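News from the Donddale Student Fellowship

Dear friends, many of you have asked how our student group is doing after we moved out of the old building on Romaniuk Street. I am happy to write that we are doing well, and I want to share some news with you.

We now meet in the lower hall of Andham Chapel, at 7 in the evening. In the first meeting of the term we had more guests than chairs, so the younger students sat on the floor and sang from there. Mahnaz Ghasemi led the prayers, and afterward she told how she came to faith in her second year of engineering, when a roommate invited her to a Bible study four times before she said yes. 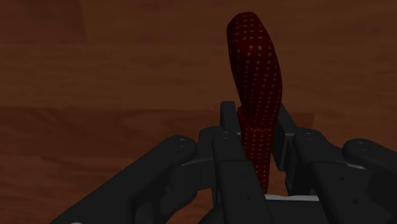 A simulated robotic hand holding a dark red, dotted object.

In May we will go to the retreat house at Drerkora for two nights. We will read the letter to the Philippians together, one chapter each session, and there will be long walks between. The cost is 400 for the whole group house, and we are dividing it between everybody who comes. If the money is a difficulty for you, please speak with Mahnaz in private. It should not keep you at home.

We also need five people who can drive. Please pray for the students who finish this year and are still looking for work, and for the new ones who do not know anyone in Donddale yet. If you have a spare place at your table for Sunday lunch, write to us and we will send you a hungry student.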